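A Morning at the Grerholm Walk-In Clinic

By Bram Aerts
April

Print | E-mail this story

I had been meaning to get out to Grerholm ever since the county moved its vaccination effort from the fairgrounds into smaller neighborhood sites, and when the clinic announced an open house I put my name down the same evening. It's a lovely drive if you take the river road, and I got there a little after nine with a bag of rolls from the bakery in Pralside, which went over very well at the front desk!

The clinic is in the old Segers furniture store, and if you grew up near here you'll remember the big front windows and the ramp where they used to load sofas. The ramp is now the wheelchair entrance. Inside they've put up partitions and painted everything a soft yellow, and there's a play corner for the little ones, who (I can report) were a good deal calmer about needles than I am.

Our guide was one of the senior nurses, a patient woman who let us interrupt her as often as we liked. She told us they gave 336 shots in their first week, mostly flu and shingles, and that they have room for 400 if people would only come in before lunch.

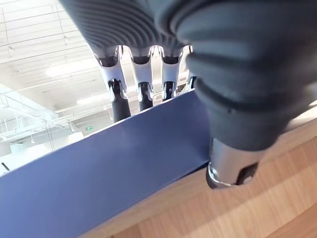 She took us back to the cold room next, where the vaccine refrigerators are checked twice a day and every reading is written down by hand as well as saved on the computer. I asked what happens when the power goes out – we lose it a lot out here – and she showed us the generator, which they test once a month.

What I liked best was the van. It goes out to Jirden and the farms beyond it, and almost 101 miles of back road get covered on a long day. The driver let us climb in and look at the two folding seats and the little cooler strapped behind them. He'd like a better heater, and having sat in there for ten minutes I'm on his side.

I had my own booster before I left, and I hardly felt it. Walk-in hours run until 7 in the evening, there's parking behind the building, and you should bring your insurance card if you have one, though they'll see you without it.

7 comments | E-mail this story | Print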